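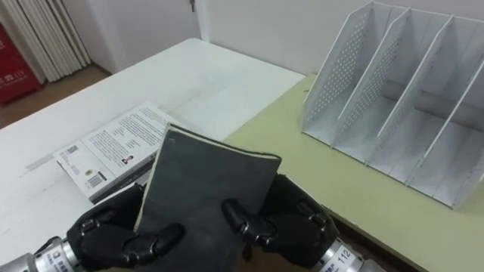

Figure 4. A gray hardcover notebook of the kind issued to diary households, held upright over a table.

4.2 How far can the paper diaries be trusted?

The case for paper food diaries rests on a claim that is repeated more often than it is tested: that people who write down what they eat at the time they eat it will make fewer mistakes than people who are asked to remember it later. We held this view ourselves when the Derkdale study was planned. Having read the returned notebooks, we hold it with much less confidence.

Each household in Derkdale and Avholm was given a hardcover notebook (Figure 4) and asked to record all meals and snacks for four weeks. Of the 1,000 notebooks sent out, 511 came back with at least one usable page. Earlier work in this field would call that a good return. We are not sure what it is good for. The households that sent nothing back are missing from every table in this paper, and we know very little about them beyond their addresses. It would be convenient to assume that they eat like their neighbors. We have no grounds for doing so.

The notebooks that did come back raise a different problem. In many of them the ink, the slant of the writing and even the spacing between lines stay the same for days at a stretch, then change all at once. The simplest reading is that several days were filled in at a single sitting. Bình Thái, who coded the Avholm notebooks, marked these stretches as "block entries" and suggested leaving them out of the main analysis. We kept them in but report results both ways (Table 5). Leaving them out raises the average number of snacks per day and barely moves the number of main meals. A supporter of the diary method could say this shows that the same-day entries are the honest ones. It could also mean that careful people snack more, or that people who snack more have more reasons to pick up a pen. The data cannot tell these apart, and we distrust papers that claim theirs can.

Portion sizes are worse. The instructions asked for household measures such as cups and spoons. What we got was "a bowl," "a bit," "the usual" and, in one Derkdale notebook, "enough" for every dinner over five days. The Flernine conversion scheme assigns a fixed weight to words like these, and it has been widely used in local surveys of this type. We applied it so that our totals could be set beside older ones. Readers should know that the weights were settled by agreement among the people who wrote the scheme, and that we found no record of anyone weighing a bowl. Totals in grams therefore look a good deal firmer than they are — the decimal places come from the arithmetic.

Khúc argues that errors of this sort cancel out in a large enough sample. This would be true if people were as likely to write down too much as too little. Every check we were able to make points the other way. Where a household also kept its grocery receipts, the diary nearly always listed less food than had been bought, and the gap was widest for sweets, soft drinks and cooking oil. Some of that food was surely thrown away, given to guests or left in the cupboard. We doubt that waste and guests favor cooking oil quite so strongly.

None of this makes the diaries useless. They seem fairly dependable on the order and timing of meals, where there is little to be embarrassed about and not much to measure. Breakfast times in particular agree well with the short phone interviews. We therefore lean on the notebooks for the timing results in Section 5 and treat the quantity results as lower limits at best. A second round is planned with shorter recording periods, though we expect it to reduce block entries more than it reduces polite forgetting.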